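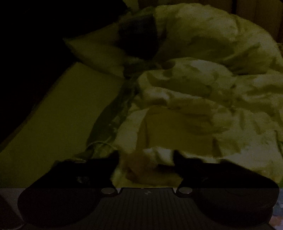

Chapter 3
Who Pays for a Race?

Ask a driver why a new racing series exists and you will hear about speed. Ask the company that set it up and you will hear about the future of transport. Both answers leave out the bills, and the bills are the subject of this chapter.

A motor racing series is a business that sells the same weekend several times over. It sells grid places to teams, tickets to spectators, pictures to broadcasters and wall space to sponsors. It often sells the race itself to the town that hosts it. When a series is young, most of these buyers are being asked to pay for something that has not happened yet. They should ask hard questions. In the cases we will look at, they seldom did.

3.1 The promise

Take the Fuvisia Hill Series, a hill-climb championship for small electric cars. At its launch in March, the promoter told reporters that 50 teams had "shown interest." Students should learn to stop at a phrase like that. Showing interest costs a team one e-mail. An entry fee costs it real money, and the launch papers gave no figure for entry fees received.

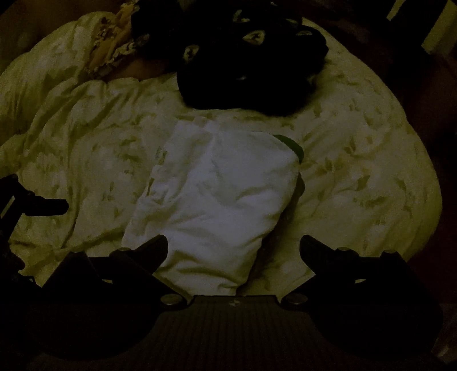
The same papers said the series would bring visitors to Litville "throughout the season." The season had 2 rounds in Litville. A hotel owner who reads "throughout" and hires extra staff for the summer has made a costly mistake, and the promoter has broken no law. Much of the language of sports promotion works this way. It is loose enough to be true and warm enough to be taken for more.

Ettore Colombo, who ran cars in hill climbs before he moved into race management, put it bluntly when we interviewed him for this book: "If they won't tell you the number, you already have the number." We think he overstates the case. Some promoters keep figures private for ordinary reasons, such as a deal still being signed. But a reader who starts from his position will be fooled less often than one who starts from the press release.

3.2 The supplier's interest

Most new series use a single car built by a single supplier. In the Fuvisia Hill Series the supplier is Waner, and the usual argument is made on its behalf: identical cars keep costs down and let talent show. Perhaps they do.

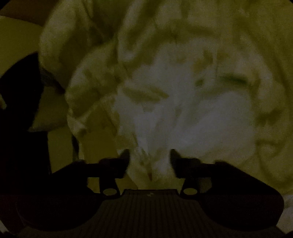 Figure 3.1. Folds of fabric behind an open gripper.

Look at the contract before you agree. Teams must buy their spare parts from Waner, at prices Waner may change with 90 days' notice. A low price for the car tells us very little if the price of a gearbox is free to rise. A team that has already bought the car is a poor bargainer, and the supplier knows it.

Rival series tried other ways. Serra let teams buy certain parts wherever they liked, and was then accused of letting richer teams buy wins. No rule book we have read solves both problems. Be wary of any that claims to.
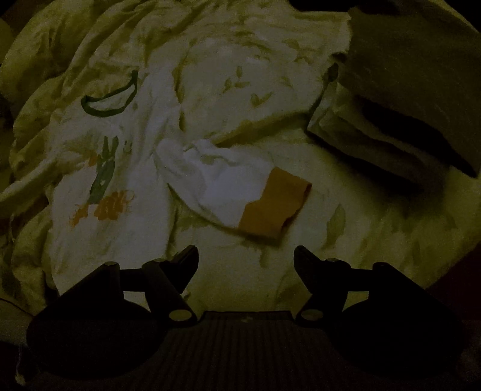 Photo: Ada Colombo

3.3 What the town gets

Host towns are usually shown a study of the money a race will bring in. Ask who paid for it. Ask too whether it counts people who would have visited anyway, and whether it takes away the locals who leave to escape the noise. The Litville study did neither.

Road repairs, policing and cleanup rarely appear on the same page as the expected gains. In Section 3.4 we put them there and work through the sums line by line, using the town's own accounts.

Key terms in this chapter: promoter, hosting fee, single-supplier series, entry fee, economic impact study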